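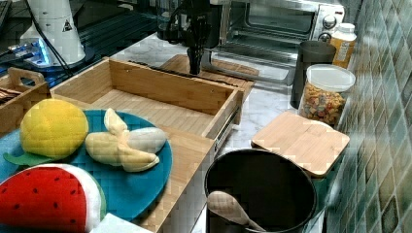 11 July 2020

Back on the Seden packs today, the ones we pulled out of the old Clitholm handsets. I put the first batch on the charger before coffee and they all took a charge, even the sad looking one with the peeling label (I had that one down for the recycling bin, so hooray!).

Started the discharge test on number 3 right after. It quit at 54 minutes, same as last time, so I'm calling that its real runtime and moving on. Number 4 gave up at 30 and got warm near the connector. Not hot, just warmer than I like, so it's in the sand bucket until I can look at the solder joints. Please don't borrow it!

The Egan balance board is still reading one cell low. I swapped the leads over and the low reading stayed with the board, so the pack is fine and I owe it an apology. Gostport has replacement boards but they won't ship until September, ugh. I might try reflowing the plug first, it looked a bit dull under the lamp.

Cycle count on the long-run pack is 172 now. Still holding up nicely, way better than the cheap ones we bought for the radios.

To do: new tape for the labels, find the other meter probe (red), write the charge dates on the packs and not on sticky notes, they keep falling off.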